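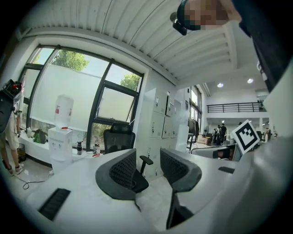 The Night at Burkik

The first explosion came when my sister was cutting bread. She put down the knife and waited. After the second one she took the knife again and finished the slice.

"It is far," she said. "It is Triter, maybe the bridge."

The radio said that drones had crossed the river Lema and that people in Burkik should go to the shelters. We had 200 steps to the school cellar. I knew this number because my nephew counted them every time, aloud, and he was angry if we walked too fast.

In the cellar there was one lamp. An old man was repairing a shoe. A woman asked everybody if they had seen her cat, gray, with a short tail — we had not seen it. My nephew fell asleep on my coat, and my arm became heavy, but I did not move it.

At two the radio spoke again. The depot in Triter was burning, and about 1000 homes had no light. The bridge was still standing.

"I left the bread on the table," said my sister.

The old man put the shoe on his foot, stood up and tried it on the stone floor. Then he sat down and took off the other one.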